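Forums > Bedding and Linen > Washing and Care

New posts | Search | Members | Log in

Printed comforter, 40 or 60?

tansyfield
5 April 2025
We've bought a printed comforter from Ojala for the spare room. The label says 40 but my mother-in-law washes all bedding at 60 and says anything less is pointless. It cost enough that I don't want to ruin the print. What do people do?

Plistodow58
Follow the label. I did an Ojala one at 60 and the colours went flat after 5 washes. The filling also bunched up in one corner and never came right.

greyheron
I disagree. Mine has been done at 60 since last May and looks fine. It depends on the print. If it sits on top of the cloth like a transfer it will crack, and if it's dyed in it won't. Rub it with your thumb and you'll feel the difference.

Plistodow58
Colours fade either way, dyed or not. A cover is the answer. Wash the cover hot and leave the comforter alone.

greyheron
A cover hides the pattern, so why buy a patterned one?

mossop_2
I use Natemow liquid at 40, half a cap, inside out, with an extra rinse. Powder left white marks on the dark parts of ours. The drum matters more than the temperature — if you have to push it in, it won't rinse. I take ours to the launderette and use the big machine.

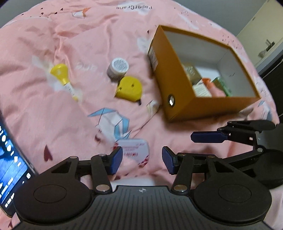
tansyfield
Thanks all. I tried the thumb test and it feels smooth, so I think it's dyed in. Most of ours is pink, and what worries me is the small dark red hearts and the dark "PaperCrane" lettering, in case they run into the pale blue and white of the big crane. Would a colour catcher sheet help?

mossop_2
Yes, use 2 for the first wash. Produm do a decent one.

greyheron
Waste of money after the first wash, but fine for that one. Dry it flat if you've got the room.

Contact us | Terms | Back to top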